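Gripper comparison: frequently asked questions

What are you comparing?

Two parallel grippers, the Ostberg and the Grunach, and later on a suction cup that Vivek Saxena keeps in a drawer and speaks of fondly. Each gets the same arm, the same controller settings and the same supply of wooden blocks. The blocks have not been consulted.

Why blocks? Surely customers want to pick up something else.

They do, and each customer wants something different. Blocks are cheap, don't leak, and can be dropped 200 times before lunch without anyone filling in a form. If a gripper can't manage a block, we'd rather learn that before it meets somebody's pastries.

How many picks does each gripper get?

The plan was 500 apiece. The running total stands at 2,765, which tells you how well the plan went. Most of the surplus comes from February, when we changed the finger pads and had to begin again — twice.

What counts as a successful pick?

The block leaves the bin, stays in the fingers for the whole lift and is put down where we asked. Dragging it up the sloped wall and flinging it over the edge does not count, however stylish.

Do you test blocks on their own or in a heap?

Both, but crossed blocks are the ones worth watching. With one lying over another, the fingers have to close on the top block without catching its neighbour, and a block against the back wall leaves very little room for a finger behind it.
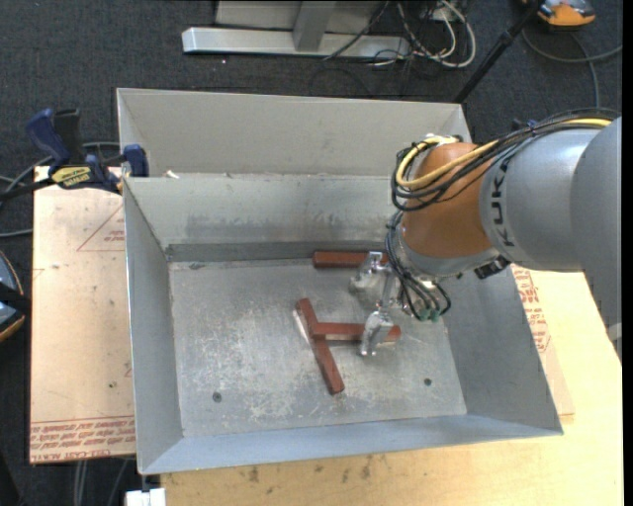 Satish Pandey wrote in to say that we are far too kind to the Ostberg. Its fingers are thick, he says, and we ought to push every block hard up against a wall and see how it copes then. He would also like the scores listed by block position, as a single average hides all the embarrassing ones.

We've taken him up on both. The wall picks are now a separate run of 224, and the Ostberg's results so far are, to put it kindly, separate too.

Which one is better?

The Grunach near walls, the Ostberg in open space, and neither when the controller has opinions of its own. Ask again once the suction cup has had its turn.

Can I send you my own gripper?

Yes, if it comes with a mounting plate and a cable that fits. Write to Yu-ting Lo first, and please label the box.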